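Applied Automation: Field Visit Handout 4
Notes on the Open Day at the Plindon Demonstration Hall
Prepared by Marcelle Fleury, course coordinator
November

1. Purpose of the handout

These notes accompany the visit to the Plindon open day and replace the lecture normally held in the same week. Students who attended should read them together with their own observation sheets. Students who were unable to attend may use them in place of a sheet, but must still complete the reading listed under Section 5.

The hall was open to the public from 10 a.m. on Saturday. Our group was received by Umesh Sengar, who is responsible for visitor programs, and by Si-eun Seo, whose team prepares the kitchen station. Plindon gave the attendance for the day as 1,894. Our own party was limited to 30 by the size of the viewing area.

2. The kitchen station

The station is a small domestic setting with a counter, a cabinet and a pull-out drawer. The task is the handling of beverage cans between the counter and the drawer, and it is carried out by a two-armed robot. Ms. Seo explained that the task was chosen because visitors understand it at once and can judge the result for themselves.

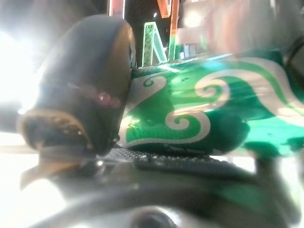

Contact is the first topic for discussion. In Lecture 3 we treated the grasp as a set of points and forces drawn on paper, and several students asked how well that model holds for a real object. A curved, glossy surface is a useful case. With the gripper finger pressed directly against the green side of the object, among the white swirls, the area of contact is hard to judge by eye, and reflections in the metallic finish make the outline harder still to locate. Students should consider what a camera at the wrist can contribute at this distance, and what it cannot. Force and slip, for instance, must be measured by other means or estimated.

Gyu-bin Myung, who led the technical talk, recommended that any written account of a grasp keep three matters separate: the approach, the closing of the fingers and the lift. Please follow this practice in your reports. The word "grab" should not be used for all three.

3. Layout and reach

The second part of the talk concerned the placing of objects. A can standing on a counter and a can lying in a drawer are different problems, even when the cans themselves are alike. The first offers the fingers its full side. The second lies close to a floor and often close to a wall or another can, so that the hand has less room and the choice of approach is narrower.

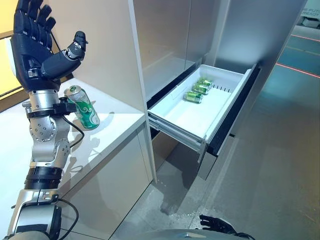 Figure 2. Left hand raised beside a can on the counter; three cans lying in the open drawer.

Mr. Myung asked the group to note how near the wrist hardware may come to an object that the fingers are not touching. A bracket or a cable takes up space just as a finger does — a planning model that includes only the hand will miss it. This point was also raised in the Waltex case study, and it will be examined.

Students should sketch the station from above, marking the counter, the drawer and the position of the robot. Exact dimensions are not required. The sketch should show which parts of the workspace each arm could reasonably serve, with a sentence or two of explanation.

4. Holding and transfer

Discussion after the talk turned to the position of the hand on the can. A grip near the top leaves the lower part clear for setting down upright, while a grip near the middle may offer better balance. Gil-soo Hwang observed that neither choice is correct in general, and that the destination should be settled before the grip is selected. 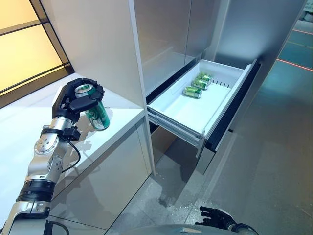 Figure 3. Can held upright by its upper half, over the counter.

For the exercise, assume that a can held in this manner is to be laid on its side in the drawer. Describe the change of orientation that is needed and state at what stage of the transfer you would carry it out. Indicate any point at which the wrist or forearm might meet the front or side of the drawer. You may assume that the drawer remains open throughout.

5. Assignment and reading

Submit a report of no more than 400 words, with the sketch from Section 3 attached. Reports should distinguish clearly between what was observed at the station, what was stated by the speakers and what you have inferred. Last year many otherwise sound reports lost marks on this account.

Required reading: course reader, chapter on contact and friction; the Waltex case study, first half only. The Kiani notes on workspace planning are optional but will help with the sketch.

Questions about the visit may be brought to the Stilo Room during regular office hours. Observation sheets will be returned with the reports.

Related items
Handout 3: Grasp Models and Their Limits
Handout 5: Workspace Planning, with Exercises
Case Study: Waltex
Kiani Notes on Workspace Planning
Guidelines for Written Reports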